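Setting up a shared label printer on a small office network

Applies to desktop thermal printers with an Ethernet port. Menu names differ between makes, but the order of work is the same.

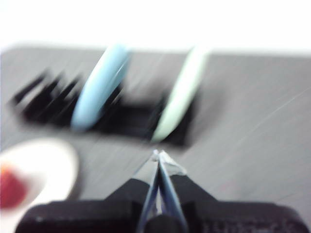 Read the whole page once before starting. Steps 2 and 3 have to be done in one go, as the printer will be unreachable from the computers between them.

What is needed

A network cable long enough to reach the switch or wall socket
The administrator login for the router
One roll of labels of the size that will be used most
The current driver from the printer maker's website

The driver on the disc in the box is often several versions old. Do not install it.

1. Load and calibrate

Open the cover, fit the roll with the printed side facing the print head and pull the first label past the tear bar. Close the cover until both catches click. Hold the feed button until the light flashes twice, then release it. The printer will feed several labels while it measures the gap between them. If it feeds without stopping, the gap sensor is set for continuous paper. Change the media type to "gap" or "web" in the printer menu and calibrate again.

2. Find the address

Connect the network cable and switch the printer on. Wait 30 seconds, then print the configuration label (on most models, hold feed and cancel together). The label lists the IP address and the MAC address. An IP address starting with 169.254 means the printer has not been given one by the router – check the cable and the port before going further.

3. Reserve the address

Log in to the router and open the DHCP settings. Add a reservation using the MAC address from the configuration label. Pick an address outside the range given to phones and laptops, if the router allows it. At the Otesard office we keep the addresses ending in 20 to 30 for printers and nothing else. Restart the printer and print the configuration label a second time to confirm the new address.

Do not set a fixed address on the printer itself as well. Ilir Stan traced two of our longest faults to printers that had kept an old fixed address after the router was replaced.

4. Add the printer to each computer

Install the driver. When asked for the connection, choose a standard TCP/IP port and type the reserved address. Automatic discovery may create a different type of port, which can show the printer as offline after the computer has been asleep.

Set the label size in the driver's default settings, not only in the print window. The second setting is lost when the program is closed.

5. Darkness and speed

Start at darkness 8 and the middle speed. Print a barcode and scan it. If the bars have gaps, raise the darkness one step at a time. If the edges spread, lower it. Anything above 11 on our units shortened the life of the print head – slowing the printer down is the better cure for faint print.

Common faults

Print drifts down the label: calibrate again with the cover fully shut.
Blank labels: the roll is upside down, or thermal transfer stock has been loaded without a ribbon.
White line along the full length: clean the head with an alcohol wipe. If the line stays, the head is worn.

Page last checked in November by Andri Nägeli.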